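Fees, Raffles and the Gaillard Wing

The fee letter came home in April, folded in eight and stuck to a mandarin. I peeled it off at the kitchen bench and learned that next year's tuition at our small and permanently hopeful school will go up by 5 per cent, and that the building levy, which I had understood to be temporary, has been renamed the Future Levy.

I have some sympathy. I went to the information evening, and I am possibly the only parent who took the printed budget home and read it with a cup of tea. Fees cover a bit over half of what it costs to run the place. The rest is government money, the Gaillard bequest, and whatever can be squeezed out of us at the spring fair. If you've ever wondered why a jar of marmalade costs nine dollars at a school fair, there's a roof behind it.

The Gaillard money is the interesting part. It was left to the school decades ago for "the improvement of the practical arts", and every principal since has had to decide what a practical art is. For years it meant woodwork. Then it was a kiln. At one point, according to the old newsletters in the front office, it was a very large loom, last seen under a tarp behind the canteen. Now it's going to be a whole wing, with a food room at one end and a workshop at the other, and a corridor between them where, I assume, generations of children will lose their jumpers.

My own contribution so far has been the raffle. We sold 1214 tickets, a figure I can give you exactly, having torn every one of them off the stub. First prize was a weekend at Salton, in a cabin lent by one of the Year 4 families. Second prize was a meat tray. The winner of the cabin asked if she could swap for the meat tray, and the winner of the meat tray turned out to be vegetarian, so everybody went home happy except the family with the cabin, who were a little hurt.

The uniform question is still alive too. The school has moved its orders to an online outfit called Wasport, and the blazer now costs more than my first car's registration. There is a second-hand rack, open for twenty minutes before the bell, and it is the fiercest shopping I have ever done. I came away last time with two good polo shirts and a sports skirt for a child I don't have.
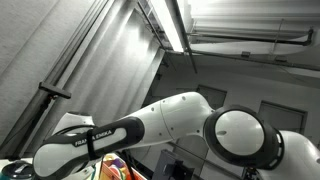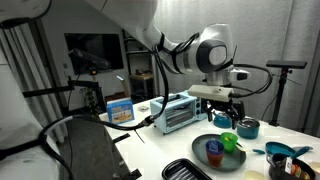 Dalry Parent left a comment under my last post asking why the school can't just means-test the fees and be done with it. You'd have the well-off families paying the full whack, she wrote, and the rest of us paying what we can, and you could drop the levy and the raffle and the nine-dollar marmalade in one go. She added that her last school did exactly this and the sky stayed where it was.

I've been chewing on that for a fortnight. I like it in principle. In practice I try to imagine the form. We already have one for bursaries, and it runs to eleven pages and wants to know the value of my boat. I don't have a boat. There is no box for not having a boat, so I wrote "nil boat" and worried all night that it looked sarcastic.

Still, she has a point about the levy. There are roughly 80 families on some kind of reduced fee already, going by the budget, and all of them pay the levy in full. It's a strange sort of help that takes something off with one hand and then sends a separate invoice. I put this in writing to the school, politely, and got a polite reply saying it would be considered in the next review. The reply came through Ultell, the new messaging app, which also told me that my child was absent (she was beside me, eating toast) and that the chess club had been moved to the library.

So I'll pay, and grumble, and turn up to the next meeting with the budget under my arm and a few lines underlined — two about the levy, one about the loom. I'd like to know if it's still insured.

Marmalade donations, by the way, are due at the front office before the end of term. Clean jars only, and please take the old labels off.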